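Money for play and money for home: how we do it in our kitchen

By Malsha Thambiah

In the last newsletter I promised to write something about lottery tickets and card evenings, after several readers asked me how a family can enjoy these things without a fight at the end of the month. I am not a financial adviser. I worked for many years at the front desk of a credit union in Jurlow, and I listened to many people there, and I have also made my own mistakes. Please read this as advice from a neighbor.

I begin with the mistake. When we moved to Jurlow, my husband and I joined a card group that met every second Friday. The stakes were very small. We paid from whatever was in the wallet, and we never wrote it down, because who writes down such small money? In February I sat down with our bank statements for the tax papers, and I saw how many times we took cash from the machine on a Friday afternoon. It was 200 dollars in that one month. Not all of this was lost at cards. A part of it was pizza, a part was gas, and one part I still cannot explain. But it was the same month in which I told my daughter that we must wait with her new shoes, and I felt ashamed.

After that we changed the method, and we still use it today.

First, the play money is decided before the month starts. We sit together on the last evening of the month, we look at what must be paid, and only then do we talk about play money. For us the play money covers cards, scratch tickets, and the office football pool. If one of us wants to go to the casino in Grivwood with friends, this also comes from the same place. There is no extra budget for "special occasions." We tried this once, and every second week was a special occasion.

Second, the play money is in cash, and it lives apart from the other money. I know that many people use an app for this, and if it works for you, please continue. For me a number on the phone is too soft. It goes up and down and I do not feel anything. When I see that the envelope is thin, I feel it in my stomach, and I stop.

Third, winnings do not go back into the envelope. This was the hardest rule to agree on. My husband's opinion was that won money is free money, so you can play with it again. We compromised: if one of us wins more than five dollars, half goes to the household jar and the winner may spend the other half on anything that is not a bet. He bought a very good frying pan this way.
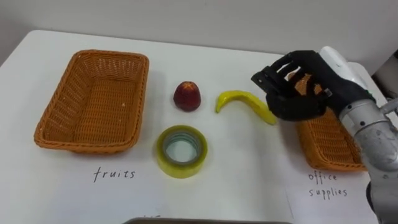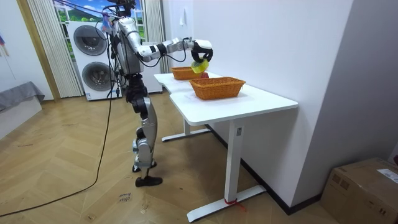

We had a long discussion also about who keeps the envelope. I recommend that it is not always the same person. When I kept it all the time, I became a kind of police officer in my own house, and my husband began to ask me for money like a teenager. Now we change each month. The person who keeps it writes every amount on the back – date, what it was for, how much went out. It takes very little time. We do not comment on each other's lines until the month is over.

Maribel Taipe wrote to me after the summer issue with a question that I want to answer, because I think she is not alone with it. She asked what to do when the play money is finished and there are still two weeks until the next payday. Her brother says, take a little from next month, it is your own money anyway.

Dear Maribel, please do not take it. I say this as a person who took it. The first time, it was only a small amount, and the next month started with less, so it was finished even sooner, and then I borrowed again. After 3 months the envelope was empty on the first day. We had to skip one full month to get back in order, and I can tell you it was a long month. If your friends meet to play when your envelope is empty, go and play for buttons, or bring a cake and watch. Good friends will be glad you came. If they press you to borrow, I would think about this a little.

Several people wanted to know about loyalty cards and bonus offers. My opinion is simple. A bonus that you receive only after you deposit your own money is an invitation to spend. Read how many times you must bet the bonus before you can take anything out. I once read such conditions aloud to my husband at breakfast, and in the middle he got up to make more coffee. Since then, when an offer comes in the mail, it goes with the old newspapers. By email it is more difficult, but you can unsubscribe. On many betting sites you can also set a limit for deposits, by day or by week. Set it on a quiet morning and not during a game. Choose a lower number than you think you need.

I want to say something about children too. Ours know that the envelope exists and what it is for. We do not hide it. My daughter once asked how much we had won that year in total, and I took the old envelopes out of the drawer and we added the numbers together on paper. She saw the minus sign in front of the result and asked why we continue, then. I said that we also pay for the movies and nobody gives us the money back at the exit. She thought about it, and I think she was not completely convinced. That is fine with me.

Now the serious part. If you are hiding tickets or receipts from your family, if you play to win back what you lost, or if you have used rent or grocery money even one time and did not put it back, an envelope will not be enough. Please talk to somebody. Your doctor is a good start, and there are free telephone lines where you do not need to give your name. At the credit union I saw people who waited for years because they were embarrassed, and I also saw people who came early, with a small debt, and we made a plan for it in one afternoon. You can also ask a betting site or a casino to close the door for you for a period that you choose. It is a strong step, and for some people it is the right one.

A small correction from the last issue: I wrote that the household jar should be counted every week. Mr. Li reminded me that in my own talk at the library I said every month. He is right, every month is enough. When I count every week, I begin to make plans with money that is not there yet.

For the next newsletter I would like to collect your ideas for game evenings with no money in them at all. We have tried dominoes, and also a quiz where the loser washes the dishes (I washed a lot of dishes). If your family has a game from another country, please write me the rules in a few sentences, and tell me how many players it needs. Also, if somebody still has the blue folder with the sample budget sheets from the spring meeting, I would be happy to get it back – it has my only clean copy in it.

Household Money Letter, Jurlow | 2025-10-23 | Contact the editor | Unsubscribe | All rights reserved | Back to top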